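Skip to content

Search this site Type and hit enter

Notes from the drawer bench

Tue 13 February

I said in the last post that I would write up how the handle task is going, so this is that post. It is longer than I planned.

The short version for anyone new: we are recording demonstrations so a policy can learn to take hold of the handle on a wooden box. A person drives the two arms by hand, the recorder saves the camera streams and the joint positions, and later the model trains on all of it. The target for this round is 2000 episodes. An episode is one attempt, start pose to end pose, and we aim for 20 seconds or less. Anything longer usually means the operator got stuck and started fishing for the grip.

Aarti Negi and I split the driving. Iulian Vlad does the review pass in the afternoon and sends back a list of episode numbers he wants thrown out. His first list had 116 numbers on it. I thought he was being harsh until I sat down and watched them.
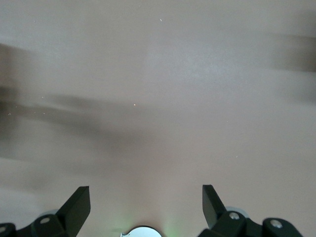
Most of the rejects had the same problem. We were moving too fast between the start pose and the first contact, and the wrist streams were mush for a good part of the episode. The overhead view looked fine, which is why neither of us caught it while driving. Now we keep the wrist feeds up on the big monitor and I slow down for the whole approach. It costs a few seconds each time. Iulian's second list was a lot shorter.

The other change was in how we start. For the first week I always began with the arms in the same spot, because the reset script put them there and I didn't think about it. The first policy Ibsa Gudeta trained on that data did well from that one spot and badly from anywhere else. You could shift the start by the width of a hand and it would close on air. So the reset script now picks from 8 start poses and adds a bit of random offset to each. The operator doesn't get to choose.

We also move the box between episodes. I used to nudge it and call that variation. Paraschiva Onu, who wrote the task sheet, asked me to turn it as well, and to leave it badly placed sometimes, so that the arm has to reach a little awkwardly. Those are the ones I like least to drive. Ibsa says they are worth more than the easy ones, and his plots agree with him so far.

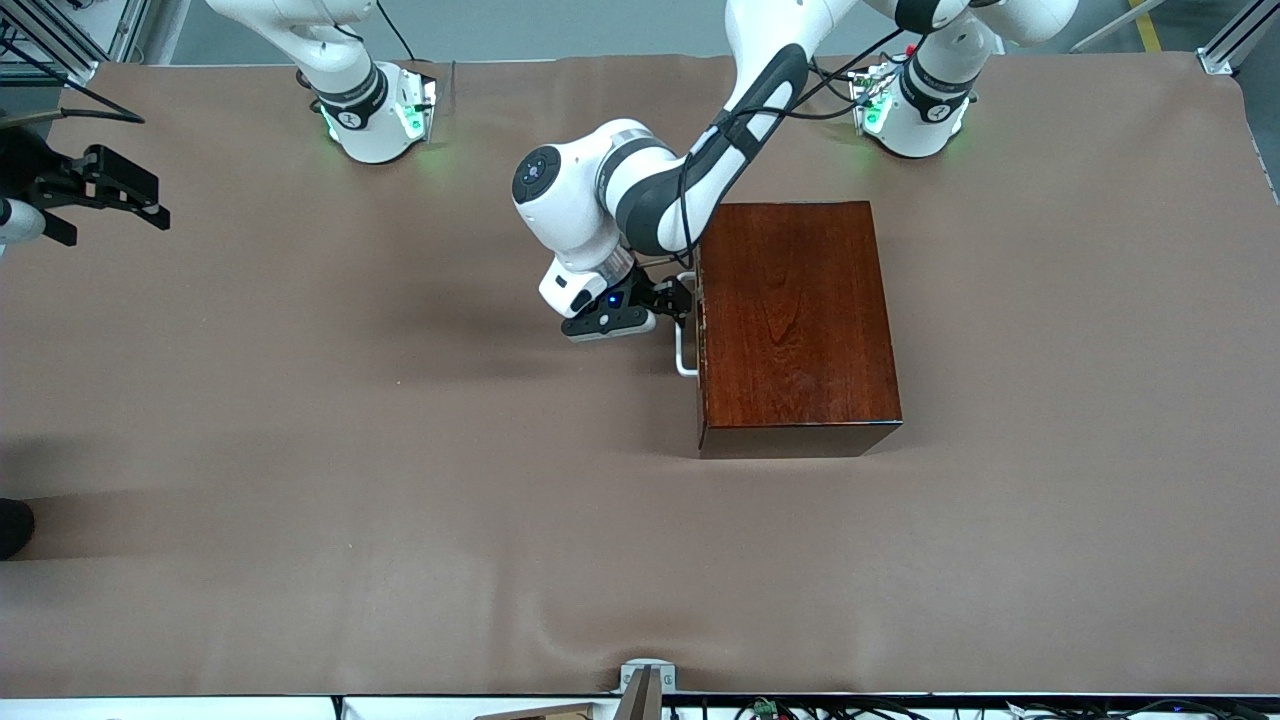 Left arm at the handle, with the box to the right of center on the brown mat.

A few things about the setup, since people wrote in to ask.

The mat stays. Oanh Hứa wanted to try the bare tabletop and we did a morning of it, but the glare was bad and we went back. I stopped smoothing the wrinkles out of the mat as well. I was spending too much time on it, and I would rather the model see wrinkles now than meet them later for the first time.

The second arm doesn't do much in this task. We record it anyway, so the data has the same shape as the two-handed tasks we want to do in March. On the sheet it is just listed as "parked, open."

The labeling tool is still Kodum. I mark three moments per episode: start of approach, contact, release. Skuklow was supposed to give us automatic contact marks from the gripper current. It works on hard grips and misses soft ones, so I check every mark by hand and at that point I may as well place it myself. I'll try it again when they put out the next version.

Storage is the boring problem. The wrist streams take up most of it. Oanh moved the old rounds onto the Bassi drives and I have room again until the end of this round, if I don't keep the rejects. I do want to keep the rejects. We haven't settled that.

Then there is the wear on the box. I went through the wrist footage looking only at that, and the condition is plain enough up close.

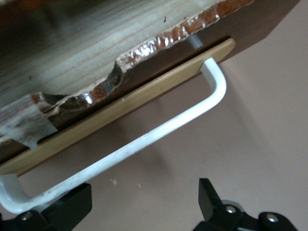
Wrist view of the handle, with chipped varnish and masking tape along the edge.

Paraschiva would like a second piece of furniture in the set before we go on, and I agree with her. A model that has only ever met one box may be learning the chips and the tape along with the handle. Prolletti has a small cabinet with a different style of pull that we can use, and I'm picking it up at the end of the week. I would like at least a quarter of the remaining episodes to be on that one.

If you run a similar setup, I'd like to know how you handle failed grips. We currently keep an episode if the operator misses once and recovers inside the time limit, and drop it if they miss twice. Aarti thinks the double misses are useful too. I don't have a good argument against her, only a feeling that the operator is flustered by then and drives strangely.

Next post will be on the reset script, including the bug where it picked the same pose all day.

Get new posts by email. Enter your address. Subscribe

This site uses cookies to remember your settings. By continuing to browse you agree to their use. Accept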